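Service robot stops with protective fault at vanity counter: how should staff proceed?

Posted in: Housekeeping and Cleaning Robots

Bontu Gebremichael

Our establishment has been operating a Totar room-servicing unit since January. Its task at the bathroom counter is to lift the amenity tray, wipe the surface and return the tray to its place. On 2 occasions the arm failed to release the tray, pressed it against the backsplash and then entered a protective stop. The gripper remained closed. The attendant was obliged to wait 20 minutes before the unit would accept a restart. Pending advice, the arm has been withdrawn from this task and the counters are being attended to by hand.

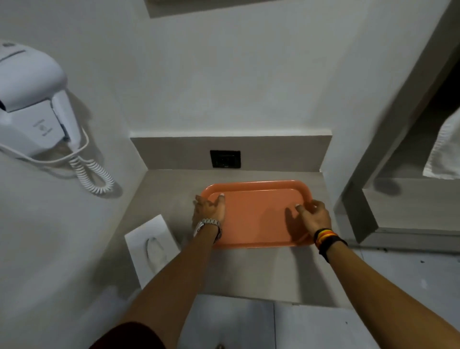
Grernetti Support Desk

Please confirm whether the stop was recorded as a force fault or as a position fault. The two are cleared differently, and a restart without clearing the record will bring the same result.

Bontu Gebremichael

Both were recorded as force faults. The limit in our settings is 45 newtons. I should add that the layout of the counter is taught to the unit once, at installation, and that our staff do not always return articles to the taught positions. The tray may be nearer the backsplash, or turned a little, and boxes are sometimes set down beside it. 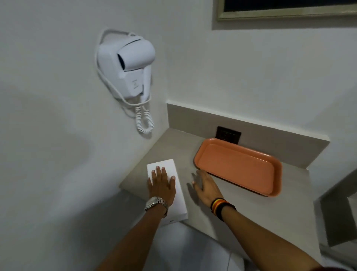 The unit is expected to detect such differences before it closes the gripper. In both incidents it gave no warning. I would be grateful to know whether the counter must be taught again, and whether the attendant may open the gripper manually while the fault is showing.

Bennani

The gripper must not be opened by hand while the arm is under power. Press the emergency stop, wait for the drive light to go out, and then use the release lever. Support the tray while doing so. Afterwards the counter should be taught again with the tray in at least two positions. Kindly record each incident in the safety log, including those in which no damage occurred.

Darkance

We had the same fault. Restarted it and it went away. Check the cable as well.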